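Mukine built its name on spring reverbs, so a tape echo was bound to raise eyebrows. Can the Aubert win over players who already own a good digital delay?

I've had the Aubert on top of my amp since June, and I still grin every time the motor spins up. It's a real tape echo, with a real loop of quarter-inch tape running past two playback heads, and it sounds glorious. Feed it a single low note, push the repeats up past noon, and the thing blooms into a warm, wobbly cloud that I could happily sit inside all afternoon.

Kulsoom Sethi designed the transport, and she was stubborn about the delay range. It runs from 136 to 655 milliseconds, with no switch to double it. "If you want two seconds, buy a looper," she told me, laughing. I missed the longer times for a day or so and then forgot about them, mostly because the short end is so good. Slapback at the minimum setting has a snap to it that made me play rockabilly for an hour (badly!).

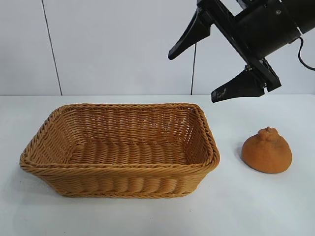

The preamp deserves its own paragraph. Even with the echo turned all the way down, it thickens a Telecaster in a way I got hooked on, and with the input cranked it breaks up into a soft, furry overdrive. Léonie Delaunay, who plays guitar in Tutent, ran a drum machine through mine and wouldn't give it back until after dinner.

Grumbles? A few. The footswitch is a separate purchase, the power supply is enormous, and replacement loops only come in packs of 32. My older Damex digital delay is quieter, too, and it remembers presets. The Aubert remembers nothing. I've taken to marking my favorite settings on the panel with a grease pencil, and there are now six of them, in three colors.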